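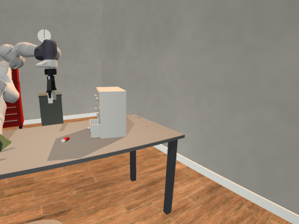 Can a high school club learn to program a robot arm without owning one?

A club with a few decent laptops and a good simulator can learn most of it, including planning a reach, closing a gripper at the right moment, and working with drawers and small objects. The parts you miss are wiring, wear, and the feel of a real motor stalling.

That question went around our club for most of a spring before we bought the Rustamwood classroom pack, and now that we've had it through a full season I want to write the long review I couldn't find back when we were deciding. I coach the after-school robotics club at Pollock. We're a small program with a shared room, a tight budget, and a lot of kids who want to build things right away. We had wheeled robots already. We did not have an arm, and the ones I priced out were either toys or way past what we could ask for.

Rustamwood is made by Celtwood, and it's a simulator with a set of lessons built around it. You get a room, a table, an arm with a two-finger gripper, and a pile of tasks. Students write Python (there's also a block mode for beginners), hit run, and watch the arm do what they told it to do, which in our first month was mostly to swing past the table with great confidence.

We paid $800 for a one-year license with 6 seats. You can install it on more machines than that, but only six can run at the same time. For us that meant pairs, and pairs turned out to be great. One kid types, one kid watches the gripper and says "too high, too high, okay STOP." I would probably keep them in pairs even if we had more seats.

Setup

The install took one evening for the laptops, and one of them fought me over a graphics driver. Celtwood's setup guide is short and clear up to the point where something goes wrong, and then it isn't much use. Their support email answered me the next morning with a fix that worked, so no complaints there.

It wants a real graphics card. Our two oldest laptops open it fine, but with shadows on they get choppy, and the wall and floor textures take a while to load. Turn shadows off and it's usable. The kids hated turning shadows off! They got attached to the look of the place, plank floor and red tool cabinet and all.

The drawer task

There are 4 units in the lesson set: reaching, grasping, stacking, and drawers. The first three are good. The drawer unit is the reason I'm writing this at all.

You have a tall white drawer unit standing on the table with small whitish knobs down the front, and a little red and white block lying nearby. The assignment is to get the block into the open bottom drawer and push it closed. That sounds like ten minutes of work. It took my students the better part of February.

The bottom drawer sits right down at table level, so the gripper has to come in over it without clipping the front. The block lies at an angle, and if you grab straight down without turning the wrist you pinch it by the corners and it squirts out. Then there's the drawer itself, which slides. Bump it during the drop and it moves, and now all your carefully typed numbers are wrong.

Every one of those problems taught something. The wrist angle one was where a couple of my ninth graders finally saw what sine and cosine were for, and I got to watch it happen. The moving drawer one got us into a talk about checking where things are before you act on them, and that led to the first code from this club with an actual retry loop in it. I didn't assign the retry loop. They got tired of pressing reset.

The program keeps a running total of attempts across the whole license, and ours for the drawer unit stood at 2272 when we finished. I put that number on the whiteboard and the kids were thrilled with it. Try putting that many tries on a real arm in a shared classroom.

What I like most

The resets. One key and everything is back where it began, block included. On real hardware, a club meeting is half picking things up off the floor.

The shuffle setting. Once a team has a program that works, you switch on shuffle and the block shows up in a new place at a new angle, and a program built on memorized numbers falls apart. There was some groaning the first time. By the end they were asking for it, and two teams started racing each other on shuffled starts right through our snack break.

The slow-motion replay is excellent too. You can scrub back to the instant of contact and see which fingertip touched first. My students use this far more than I do, and they argue over it like a sports call.

And the code files are plain text. We saved every team's folder from week one, and going back through them in the last meeting was a really nice way to end the season.

What bugs me

The camera controls are awkward on a trackpad. Get mice. I mean it, buy a few cheap mice before you do anything else.

Friction feels off for light objects. The block sometimes slides farther than I'd believe on a real table. There's a setting for it buried in the advanced menu, and the default is too slippery for my taste.

The error messages are written for grown-up programmers. "Target pose unreachable" is fine once you know that it means the arm can't stretch that far, but a beginner reads it as "you broke it." I made a cheat sheet with plain-language versions and taped it to the wall, and I wish one came in the pack.

Block mode runs out of steam by the grasping unit. Plan on moving everybody to Python by then, or on doing a lot of hand-holding.

I'd also love more furniture tasks. A hinged door, say, or a shelf. The kids keep asking whether they can open the cabinets in the back of the room (you can't, or at least we never found a way).

Did it help in competition?

We took it to the Lavbridge student robotics day, where the arm challenge lets teams practice in any simulator and then run on the host's hardware. My teams were rattled for the first half hour. Real arms are loud, and they sag a little, and the numbers that looked perfect on the laptop came up short. But they knew how to go about fixing it. They moved in small steps, they checked the wrist angle first, and they didn't panic. We came home without a trophy and with a group of kids who talked about gripper offsets for the entire bus ride. I'll take that any year!

Who it's for

Clubs and classes with students from eighth grade up, some patience, and laptops made in the last few years. If you already own an arm, I'd still look at it for practice time, especially if you have a line of kids waiting for one machine. For younger groups I'd stay with wheeled robots a while longer.

We've already renewed. I asked Celtwood about adding seats partway through a license year and they said it can be done, prorated, so if you're on the fence, start small. And if another coach has solved the drawer unit on shuffle using nothing but block mode, please leave a comment, my students refuse to believe it's possible.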